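4.2 The hand kit as supplied

The Marnura kit is sold by Neltmont as a complete package for recording manipulation data in homes: a hand with a thumb, a small camera for the wrist, a mounting plate and a licence for the recording software. The brochure promises that a team with no background in hand design can be collecting usable episodes by the end of the first afternoon. We bought one kit at the list price and had no contact with the maker beyond the ordinary support address. What follows is our account of using it in the furnished flat at Stivholm, with the software left at its default settings except where we say otherwise.

Setting up took us two days. Most of that went on the mounting plate, whose holes did not line up with the arm listed as compatible, and on a calibration routine that stopped without an error message whenever the thumb was not fully open at the start. Both problems have simple cures once known. Neither is in the manual, and we would not call a kit complete if the buyer has to drill part of it.

We recorded 1071 episodes. Of these, 700 were kept after checking. The maker's own filter, which is switched on by default and grades each episode as it is saved, had passed nearly all of them. The gap deserves more attention than it gets in the product literature. The filter looks at joint readings and dropped video frames, and it knows nothing about whether the task was done. An episode in which the hand closes beside a cup and then lifts nothing is, by that measure, perfectly good data. Anyone who takes the pass rate on the box as a sign of quality is reading it for something it does not measure.

The wrist view is the feature Neltmont advertises most heavily, on the grounds that it keeps the fingers and the work in sight together. We accept the first half of the claim. Figure 2 was taken over the edge of a striped carpet and a strip of wooden floor, and the jointed fingers and their dark tips are easy to pick out from above. The second half is weaker. The thumb runs down the right side of the view and takes up a good deal of it, and the black fabric over the upper part of the hand fills much of the top. The smallest finger is partly hidden behind the two of them. For a task that happens between thumb and fingertips this is an awkward place to lose pixels, and a policy trained on this camera alone has to guess at what we would like it to see.

We raised this with support and were advised to tilt the camera. Tilting it brought more floor into view and did little for the thumb. Removing the fabric is possible, but the warranty terms forbid running the hand without it, so we left it on for every episode reported here.

Durability was harder to judge. The published figure for finger life comes from a bench test with no load, and we were unable to find a description of how it was run. Over our recording period one tendon went slack and was tightened by us, which the manual permits. We draw no conclusion from a single unit, and would ask that other groups be equally careful with their good experiences. The favourable report from the Ding project, often quoted by resellers, also rests on one hand, and its authors were lent theirs free of charge.

On cost, the kit is cheaper than building a comparable hand from parts if staff time is counted. If the staff are already there and know what they are doing, the saving is smaller than the price comparison suggests, and the yearly software fee eats into it further. The fee cannot be dropped without losing access to the export tool.

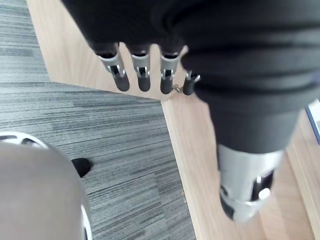

We therefore treat the kit as a source of raw recordings that need checking by hand, and budget for the checking. The export format is at least documented, and converting our episodes for the training runs in Section 5 needed only a short script.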